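**Subject:** Re: Snack display for the reception area
**Date:** Wednesday, December 29, 2021
**To:** Storkstead Facilities List

Dear colleagues,

Thank you to all who replied regarding the snack display. The clear acrylic stand has been approved and will be placed in the reception area in February.

On December's question from the Welerik office:

> Will the stand have enough room for the full order? We have 57 items on the list, and the old wire rack held well over 12 at a time. We would also like to know whether candy bars and round containers may share a shelf.
>
> R. Horrocks

The stand is not intended to hold the full order. Remaining stock should be kept in the supply closet and brought out on Mondays. Candy bars should be laid lengthwise on the highest tier, and small packs stood upright against the dividers. Round containers may go on the lower shelves, provided their labels can be read.

Please wipe the shelves with a soft cloth only. Paper towels have left scuffs on similar stands at the Wiletti building.

Comments on the arrangement may be sent to me directly.

Sincerely,
Bethel Moges
Office Services, Storkstead 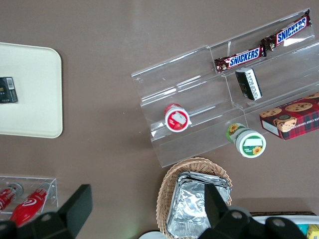
*Tiered acrylic stand with Snickers bars on the highest shelf.*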